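Sorting White Blocks into a Tray
Trukwood Training Center, Practice Sheet 6

Clear the black tabletop and lay the printed sheet flat in the middle. Stand the blocks upright with their labels near the top. 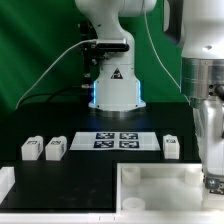 Blocks, marker sheet and shallow tray on the tabletop.

Step 1. Lift one block at a time and keep the others standing.

Step 2. Check the long white piece for marks along its lower edge before setting it down.

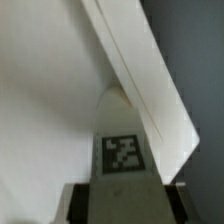
Step 3. Place each block in the tray and record its label.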